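Timstead library to lend household items from Foley Street branch

2020-06-18

Timstead residents will be able to borrow more than books when the Foley Street branch reopens its side room next month. The library is starting a lending shelf for household items, open to anyone with a current card.

The plan was first put forward in February by branch manager Bríd Costello, who said people had been asking at the desk for things the library did not have.

"We get asked for tape measures, for cake pans, for a bike pump," Costello said. "People need them once or twice a year and don't want to buy one. It made sense to try it."

The town has set aside money for the first year, and the shelf will open with 100 items. Most were donated by residents in Timstead and neighboring Holtby. Larger things such as carpet cleaners and folding tables will have to be booked ahead by phone or at the desk. Smaller ones can be taken out on the spot.
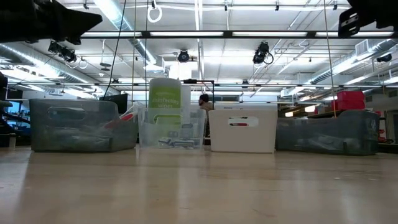

Loans will run for three weeks and can be renewed once if no one else is waiting. There is no charge to borrow, but late fees will apply in the same way as for DVDs. Cardholders under 18 will need a parent or guardian to sign for power tools and kitchen appliances.

Returned items will be wiped down and kept back for 3 days before they go out again - the same rule the branch now uses for books.

Anju Pathak, who runs the Holtby branch, said her staff would watch how the first few months go before deciding on a shelf of their own. Holtby has less storage space and shares its back room with the town records office.

"We would probably start with kitchen things and leave the tools to Timstead," Pathak said. "But our readers can use their cards over there in the meantime."

Donations are still being taken at both branches during opening hours. Items should be clean and in working order, with any manuals or spare parts included. The library cannot accept ladders, gas-powered equipment or child car seats.

A full list of what can be borrowed will be posted at the Foley Street desk and on the library's website before the shelf opens.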